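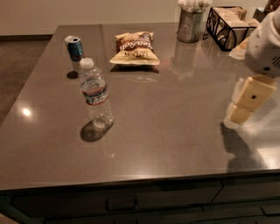

October 12, 2022
By Nest Craddock

Can a Robot Really Learn to Grab a Drink?

You may have heard that robots will soon fetch all our snacks for us. Maybe. Before you give up walking to the kitchen, let's look at what one team found out, and what it didn't.

The team works at a lab in Brimport. Their robot is named Stevumon. They wanted it to pick things up from a kitchen counter when somebody asks, like "bring me the water."

That sounds easy. You could do it half asleep. But think about what a robot has to deal with. A clear plastic bottle is hard to see, because the counter shows right through it. A shiny counter makes bright spots and reflections, and a computer can mistake a reflection for a real thing. A chip bag may be turned so its words are upside down. A can may be standing partway behind a bottle.

So how did Stevumon learn? By copying. A person steered the arm by hand controls and picked things up, again and again, 200 times in all. The computer saved what the camera saw and how the arm moved. Then it looked for patterns. If the bottle looks like this, the arm should move like that. Scientists call this "learning from demonstrations."

Next came the test. The robot got 20 tries on its own, and it picked up the right thing on nearly all of them. Hooray?

Well, wait. Good scientists ask annoying questions, and so can you.

Question one: was it the same kitchen? Yes. Stevumon practiced and took its test at the same counter. That's a bit like studying for a spelling test with the real test in front of you. When Kamlesh Garg moved the robot to a different counter for 3 extra tries, it missed 2 of them.

Question two: is 20 a lot? Not really. If you flip a coin a few times you can get a lucky streak. Robots can get lucky streaks too.

Question three: what counts as "picked up"? In this test, lifting the thing off the counter was enough. The robot didn't have to carry it anywhere or hand it to a thirsty person.

Rhodri Rees, who ran the test, agrees that it was small. He wants to try more kitchens in December. I'd like to see those numbers before I believe the big claims.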